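Writing the rules down before the arm moves

Hanna Górecki keeps the handling rules for the textile cells at Mikberg on two printed pages. The first version, from 2024, ran to 14.

"People signed it and didn't read it," she says. "So we cut it down to what you need with your hand on the stop button."
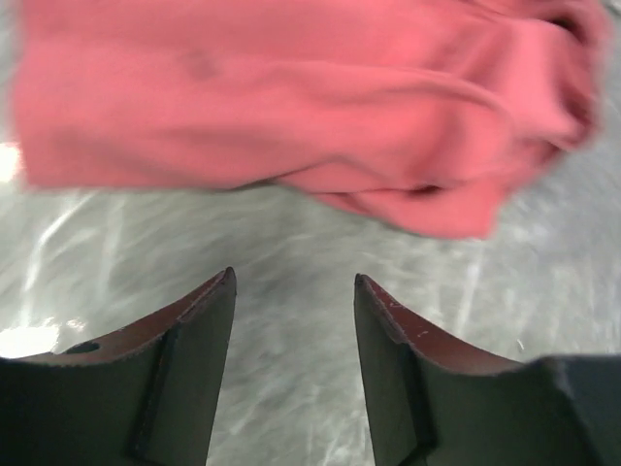
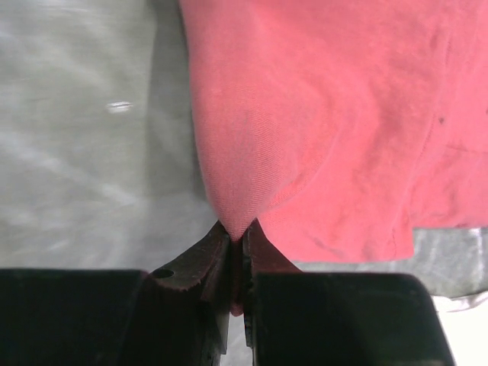
Pink cloth and the gripper's two dark fingers.

The rule she gets asked about most concerns who may reach in. The answer is no one, unless the arm is in a held state and the person reaching has set the hold. "A paused program is not a hold," Górecki says. "A program can be resumed by someone at the other end of the room."

Aleksandra Walczak, who audits the cells for Verkero, pushed for a second rule: a dropped piece stays where it fell until the run is marked as failed. Operators disliked it at first. Walczak went through 2606 run records and found 68 where a drop had been picked up by hand and the run logged as good.

"That makes the numbers useless," she says. "I don't mind failures. I mind not being able to find them."

Both women want finger inspections done at the start of each shift, with wear noted even when it looks harmless. They disagree on speed limits. Górecki would set one limit for all soft goods. Walczak wants it tied to the weight of the piece — a wet towel, she points out, swings further than a shirt.

The next revision is due in June. Górecki says it will still fit on two pages.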